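Hallow Household Notes
Tips for the rest of us
Posted Friday, April 20, 2018

The Everything Bin, and How to Talk to It

Every house has one. Ours started as a place to put things "for a minute," and that minute is now in its second year. You know the bin I mean. It sits by the back door or at the foot of the stairs, and whatever you've lost is in it, under whatever you've been avoiding.

I've tried living without one. I lasted 15 days and then found a flashlight in the bread drawer. So these are tips for keeping a bin, since you're going to keep one anyway.

Pick a plain one with straight sides. Fancy baskets snag sweaters and shed bits on the floor. Gray hides a multitude of sins, right up until it doesn't, and then you'll want the scuff advice farther down.

Keep the load small enough to see the bottom. If you have to dig, you've built a landfill. My own limit is 9 things. When number ten shows up, something has to go home first.

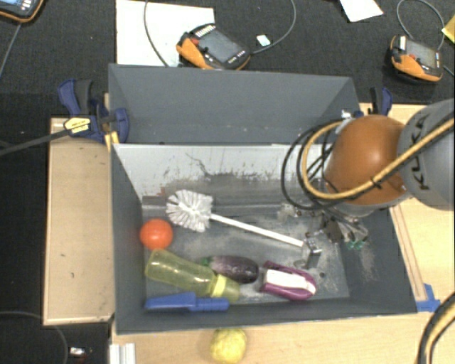

Toilet brush, ball, bottle, eggplant. A mixed load, with floor still showing.

Bathroom brushes do not share. I don't care how clean it looks or how new it is. A toilet brush gets its own holder in its own room, and if it has been keeping company with anything you plan to eat, wash the eggplant, peel it, and don't tell your guests. Better yet, give the brush a hook inside the vanity door so it has no excuse to travel.

Produce goes back to the kitchen the same day. Eggplant likes a cool counter and bruises if you look at it sideways. Leave it under a bottle for a weekend and you'll find out what it smells like. (Sweetish, then worse.)

Cap check. Any bottle lying on its side should have its lid tightened before you walk away. Set it upright in a corner if you can. I learned this from half a quart of Flelluvine floor soap, which did a lovely job on the inside of one bin and two library books.

Balls go to the bottom no matter what you do. Give them a net bag on a nail and be done with it.

Hand tools with wide, flat ends should lie flat along the wall of the bin, grip where you can reach it. Standing up, they fall over and take the neighbors with them.

About those scuffs. Light marks on plastic usually come off with baking soda and a damp rag, rubbed in circles, then rinsed. Dark scratches you can soften a bit but you won't win, and scrubbing harder only makes a shiny patch to go with them. Dusty spots want warm water and a drop of dish soap. Reddish-brown specks, try a little vinegar, and resist the urge to wonder.

Empty the whole thing twice a month. Tip it onto an old towel, put away what has a home, and be firm with the rest. Anything that has been through 2 emptyings without being missed goes in the donation bag. My husband calls this ruthless. His left-hand gardening glove went in June.

Next time: the drawer with the batteries.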